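October, bench notes, afternoon

Picking up from the adhesive trials. The Brotcombe hide glue arrived and I mixed the first batch at one part granules to two parts water by weight. Soaked overnight in the fridge, then into the pot at 9:15. Held at 58 °C on the Jodham controller. It overshot on the first climb and settled after I cut the proportional gain.

Purpose of the series, for anyone reading later: we want to know how much open time we lose per unit of added urea, and whether the lap joints recover full strength after a week. Myroslav thinks the loss of strength reported in the older notes was a clamping problem. I am inclined to agree, but the older notes don't give clamp pressure, so there is no way to check.

Stock: beech, quartersawn, planed this morning. Moisture meter read the same on every piece, which makes me suspect the meter. Set two offcuts aside for oven drying.

Mix A, no urea. Skinned over fast. By the time I had both faces of the third joint coated, the first face was gelling at the edges. Put that joint down as suspect and marked the end grain with a pencil cross.

Mix B, low urea. Much easier. Spread evenly with the short brush, no stringing. Squeeze-out was clean and lifted off with a chisel once it had gone rubbery.

Mix C, high urea. Open time is generous, but the glue stays soft a long while and the joints crept under the clamps. One slid far enough that I took it apart, scraped it and started over. The re-glued joint should be kept out of the averages.

Clamps were the Davard bar type with the load washer under the fixed jaw. The washer drifts as it warms up. Zero it before each joint, and write down the zero.

Room was cooler than I wanted. Rukhsana suggests warming the beech before spreading, which would help Mix A more than the others and so muddy the comparison. Compromise: run the series as is, then repeat Mix A alone with warmed stock and report it separately.

One result already. The Tanoli test frame pulled a leftover joint from the September batch to 563 N before it let go, and the break ran through the wood for most of its length. The remainder was a shiny patch near one corner — starved, I think, from too much pressure at that end. Bagged the halves. 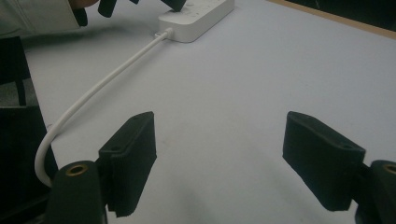

Pull schedule for the new joints is unchanged: three from each mix at one week, the rest at four. Same crosshead speed as before. Anyone running the frame in the meantime, please leave the wedge grips fitted and don't touch the alignment pin.

Still to do:
Weigh the oven-dried offcuts and compare with the meter.
Order more urea, the jar is nearly out.
Find the small strainer. Mix C had lumps.
Ask Myroslav for the clamp torque figures from his veneer work.

Pot drained and washed at 4:40. Leftover Mix B is in the fridge with a label, usable for 2 more days.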